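Re: [nusamik-dev] Grasp width estimator, ready to merge?
From: Tayla Gilchrist
To: nusamik-dev list

Manee Phuthong wrote:
> The new width estimator passes on 46 of the 46 clips in the
> Stendale set. I'd like to merge before the September tag and
> drop the old depth check. Any objections?

Yes, one from me. All of those clips have something between the fingers, so a model that always says "object present" would pass too. I want to see what it does on bare wood.

I ran your branch on 20 frames with an open, empty gripper. It reported a grasp candidate in more of them than I'm happy with. My guess is that it locks onto wood grain, or onto the soft shadow the fingers put on the table, but I haven't proved either. Lowering the gain didn't help. Raising the threshold to 400 did, and then it missed thin parts.

Delia says the planner will filter these out. Maybe - but the planner trusts perception by design, and I don't want two modules each assuming the other one checks.

So please keep the depth check for this tag, and add empty frames to the regression set. I'd start with 100. The one below is typical of what I mean.

Tayla

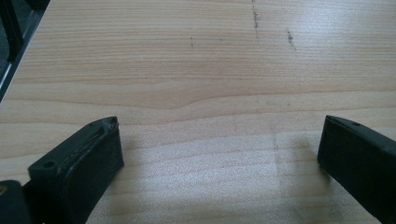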